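Bin There: Teaching a Robot Arm to Clear Up After Us

Project report, Intro to Robotics Lab
Team: Lotte Prins, Kobe Hoekstra, Omprakash Prajapati
Course instructor: Marijke Geerts

Why we picked this

Every team in the class had to choose a manipulation problem that a person could do without thinking and a robot could not. We went back and forth between stacking cups and folding napkins for the whole first week, and then Kobe dumped a handful of small things into a bin and said, okay, get one out. That was our project! Small objects, all jumbled up, metal walls on every side, and an arm that is much bigger than anything it has to grab. We called the software Hiria, which was the only name all three of us liked.

The goal we wrote in our proposal was modest. The arm should look into the bin, choose an object, pick it up, and set it down on the board next to the bin, and it should do this again and again with no one touching the keyboard. We said we would be happy with half of the tries working.

What we started with

The arm was already mounted when we got into the lab, and so was the gripper. The bin, the board, the clamps and the code were up to us. The previous class had left a control program called Travura, which moves the arm between saved positions and stops it if the force gets too high. We kept Travura for all the low-level motion and wrote Hiria on top of it. I (Lotte) did the vision part, Kobe did the motion part, and Omprakash did the gripper and every single cable, and he deserves more credit than he is going to get in this report.

Our very first run lasted four seconds. The arm went down, the gripper bumped the bin, and the whole bin slid across the table. After that we clamped it. We also put blue tape down at the corners of the board, so that if the board got bumped we could put it back in the same spot without measuring everything over again. It sounds like such a small thing, but before the tape we lost most of an afternoon to a board that had crept sideways while we blamed the code.

How Hiria picks

The program does its work in a loop:

Move the arm out of the way and take a picture.
Find patches of color that stand out from the gray of the bin.
Throw out any patch too close to a wall for the gripper to fit.
Rank the rest by size and go for the biggest.
Lower slowly, close, lift, and check how far the gripper closed.
If it closed all the way, it missed, so go back to the top.

Color was a shortcut and we knew it. Marijke asked us in our first review what we would do with a gray object, and the answer was that we would not put one in. Bright things it was! We had blues, greens and oranges in there, and the color finder handled them well from the start. Its worst enemy was glare. The worn patches on the bin floor catch the light differently from the rest, and for a while Hiria was completely in love with one shiny spot and kept diving at it.

The cables

Our original plan had maybe one paragraph about cables. We ended up spending more time on them than on vision. The lines to the gripper have to follow the arm down and then leave enough slack for the wrist to turn. Too little slack and the wrist pulls on the connectors. Too much and the loop hangs low enough to drag through the objects we are trying to pick.

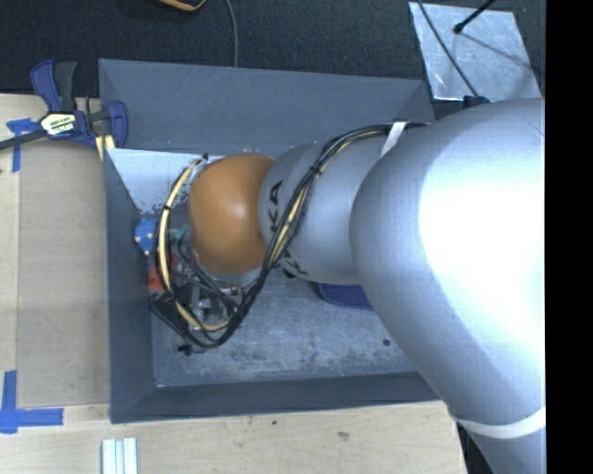 The gripper down over the bin, with the cable loop swung out to the left of the wrist.

Omprakash tried a bunch of routings before he settled on one, tying the bundle at more than one point and letting the rest form a single big loop at the wrist. He also worked out how far the wrist could turn each way before the loop got tight, and Kobe put those limits into the motion code. A grasp that needed more turn than that got flipped by 180 degrees, which works fine with our gripper and makes no difference to the object. We were so pleased with this fix that we told the other teams about it before we had even tested it properly.

Results

We ran our final tests in April, over several long sessions. Hiria made 300 pick attempts, and 244 of them ended with an object on the board. We had promised half, so there was some yelling in the lab.

The misses came in a few flavors. The largest group was objects lying right along a wall. The sides of the bin slope, so things slide down and end up at the bottom edge, exactly where the gripper has the least room. The next group was two objects touching, which the color finder sometimes saw as one big lump, and then the arm would aim very confidently for the gap between them. A few were our own fault, including one where Kobe had left the speed set for a demo.

We also saved every picture the program took, including practice runs, and finished with more than 536 of them. The next class can have the whole folder. It is sorted, mostly.

What we would change

I would start with depth. Color tells you where a thing is when you look straight down, and tells you nothing about what is lying on top of what. We talked to Roos Hoekstra, who took the class before us (and is Kobe's sister, so she had to answer his messages), and her team had gotten depth working for a flat table. With a bin it would take more care, but I think it would fix a good part of the touching-objects problem.

Kobe wants a nudge move, where the arm pushes an object away from the wall before trying to grab it. He wrote one on the last night and it worked 2 times in a row, and then it was time to hand things in. The code is in the folder under "nudge_maybe".

Omprakash wants a cable guide at the wrist so the loop always falls on the same side. He has a drawing of it already and is hoping to build it over the summer if Marijke lets him keep his lab access.

Thanks to Marijke for the extra evening hours, and to the team at the next bench for lending us a clamp.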